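園芸企業のメールマガジンを立て直す
購読者との距離を測り直した販売店と生産者の取り組み

園芸業界において、顧客との連絡手段は長らく店頭の掲示と季節ごとの葉書に限られてきた。メールマガジンを導入した企業も少なくないが、その多くは特売の告知を繰り返すうちに開封されなくなり、担当者の異動とともに配信が途絶えている。本稿では、休眠状態にあった配信を再開した三社の事例をもとに、園芸企業におけるメールマガジンの運営方法を検討する。

宿根草の生産と直売を手がけるHivellは、配信先として2000件の登録を保有していた。ところが名簿を精査したところ、過去一年間に一度でもメールを開いた購読者は246件にとどまった。同社は全登録者に継続の意思を確認する案内を送り、返答のなかった宛先を名簿から外した。社内には件数の減少を惜しむ声もあったが、残った購読者からは栽培に関する質問が寄せられるようになり、その内容が翌月以降の記事の題材となっている。

名簿の整理と並行して、同社は登録時の質問項目を改めた。従来は氏名と住所、電話番号までを求めていたが、現在はメールアドレスのほか、栽培場所が庭かベランダか、日照が半日以上あるかを尋ねるのみである。この二つの回答に応じて冒頭の記事を差し替え、日陰の庭を持つ購読者にはギボウシやヒューケラの植え付けを、日当たりのよいベランダの購読者には鉢植えの水管理を先に掲載する。

苗木の卸と小売を兼ねるKaewmaneeでは、配信の時期が課題であった。同社は毎月一日に定期配信を行っていたが、園芸の作業は暦どおりには進まない。春の気温が低い年に夏苗の植え付けを勧めれば、読者の信頼を損なう。そこで同社は固定日の配信を廃止し、圃場の担当者が生育状況を報告した週に原稿をまとめる方式へ移行した。今季の夏剪定号は6月11日(土)に配信され、週末の作業前に読まれることを想定した構成となっている。

文面の長さについても見直しが進む。同社の編集基準では、一通の主題は一つとし、本文は300字以内に収める。詳細な手順は自社サイトの記事に置き、メールからはそこへ誘導する。件名には植物名と作業名を入れ、「お得な情報」「今月のお知らせ」といった表現は用いない。「アジサイの切り戻し、花後の位置」という件名であれば、受信者は開く前に自分に関係する内容か否かを判断できる。

園芸資材の専門店Brungateは、販売告知と栽培情報の配分に明確な規則を設けた。栽培情報を三回配信した後に一回、商品の案内を送る。商品案内においても価格を冒頭に掲げることは避け、用途と使用時期を述べたうえで取り扱いの有無を記す。10月の球根案内では、植え付けの深さと間隔を先に示し、品種一覧を後段に置いた。店頭では、メールの画面を示しながら品種を相談する来店客が増えたという。

これらの運営を支えるのが、配信後の記録である。三社はいずれも、業界向けの勉強会Stenuranceで共有された様式を用い、件名、配信時刻、開封の割合、解除の件数、寄せられた質問を一枚の表にまとめている。記録の対象は直近の14回分とし、それ以前のものは保管するものの、日常の判断には用いない。植物の需要は季節による変動が大きく、前号との比較よりも、前年の同じ時期との比較が参考になる場合が多い。この点は表の備考欄に天候を書き添えることで補っている。

個人情報の取り扱いには、引き続き慎重な対応が求められる。講習会の参加名簿や配送伝票から得た宛先を、本人の同意なく配信に転用することは認められない。三社は申込用紙にメール配信の希望欄を独立して設け、すべての配信に解除の手続きを明記している。解除の申し出があった場合には、その日のうちに名簿へ反映させる運用である。

担当者の確保も残された課題である。小規模な園芸店では、繁忙期に原稿を書く時間を取ることが難しい。Brungateでは冬のうちに、株分けや挿し木など時期の動きにくい作業の記事を書きためておき、春の配信に充てている。Kaewmaneeでは圃場の報告を箇条書きで受け取り、事務部門が文章に整える分担を採用した。 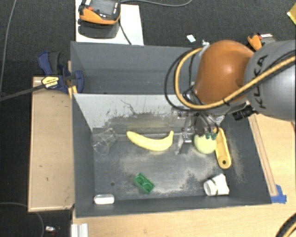

問 長く配信を休んでいた園芸店がメールマガジンを再開する場合、最初に何を行うべきか。

答 まず登録者に配信継続の意思を確認し、返答のない宛先を名簿から外す。そのうえで栽培場所と日照を尋ね、季節の作業を一つに絞った短い号から再開するとよい。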